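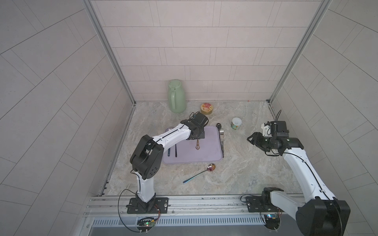

Utensil sorting, day 3. The lavender tray is now the only staging area. Anything that doesn't end up on it or in the drawer gets a decision by the end of January.

---

2/ Rule for the tray: handles parallel, long axis front to back. The blue handle and the black handle on the left follow it. The black spoon and the fork on the right overlap the rim, so the tray is too narrow for the full set.

---

3/ Small whisk, copper-colored wire. Good for one egg or a cup of cocoa, useless for batter. It takes up more drawer volume than any spoon because nothing nests with it. Hanging it on a hook is the obvious fix.

---

4/ The rainbow-tinted spoon with the blue-purple handle matches nothing else. Murray Gagnon wants it kept for sugar. Fine, but then it lives with the sugar. It's on the tabletop until that happens.

---

5/ Forks: silver ones only from here on. The odd ones went in the donation box with 2 ladles and a melon baller.

---

6/ The pale green thermos jug stays at the back against the wall. Too tall for the Nokbridge shelf with the lid on, and I'm not storing the lid separately.

---

7/ Same for the round tin with the red-and-yellow lid. Low, stable, doesn't need a drawer.

---

8/ Kalkidan Kumsa asked about drawer dividers. I have the Rarnden insert. Slots are straight, no taper, so spoon bowls ride up on the walls and the drawer catches when it's full. I'd buy the wider one next time.

---

9/ Marble-patterned gray is a poor background for finding silver forks, by the way. The lavender helps a lot. I'd pick a tray color for contrast first and size second.

---

10/ Next: measuring spoons. Two sets, both incomplete, and the half teaspoon is missing from each.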